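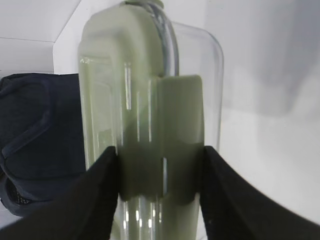

Prukuver is a contract packer. Other companies cook up sauces, syrups, dressings and drink concentrates, and we put them into something that can survive a truck ride. It is not glamorous work, and we have been told so by several of our own relatives. The recipe is yours and so is the applause. Our end of it is the fill, the seal and the label, and the fussy stuff too: a clear glass bottle with a pale green sleeve hugging its front and left side is just the sort of package that makes a marketing department happy and a line crew sigh. We run it anyway.

Where we are

Our main plant is in Catbridge, in a brick building put up in 1845 as a flour mill. The walls are very thick and the parking lot is very small. We moved the front office in with the plant one March, after years of paying rent across town so the sales team could be far away from the smell of vinegar. They have adjusted. Customers who visit now walk past the filling lines to reach the conference room, and most of them stop to look, so please allow extra time.

The second site, Xolalpa, handles dry goods – spice blends, soup bases, drink powders – and keeps them well away from anything wet. It has its own dock, its own lab and its own opinion about how Catbridge does things.
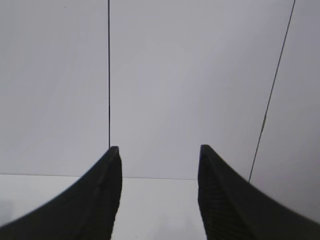 We currently have 439 people on the payroll across both sites. Plenty of them started on the night shift and moved up to jobs with chairs. Training is paid, and it happens on the clock. New hires start with sanitation, learn to run a changeover, and get told early on to keep their hands out of moving equipment. A pair of black gripper fingers standing wide open can look downright polite, and we would still like you to leave them alone.

What we run

Catbridge has 4 filling lines, 2 for hot fill and 2 for cold. We pack in glass, plastic jars and pouches. Small runs are welcome, within reason, and we'll tell you what reason is when you call.

Our own brand

Yes, we have one. Rollitz is a line of pickled relishes we make in the slow weeks after the holidays. It began as a way to keep the crew busy and has become a modest regional success, mainly at gas stations. We're prouder of it than we let on.
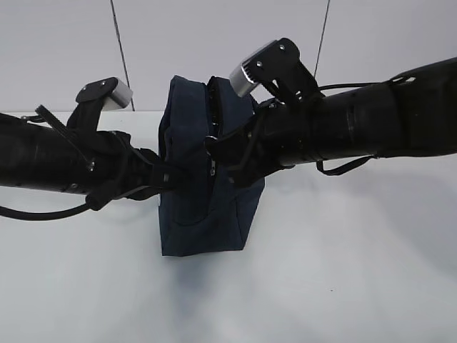

Two robot arms holding a navy blue fabric bag between them.

Working with us

Send the product, the package you have in mind and the quantity you need. If your idea won't work on our lines we'll say so before you order the caps. The front desk at Catbridge picks up from 7 a.m., and the coffee is ready a little after that.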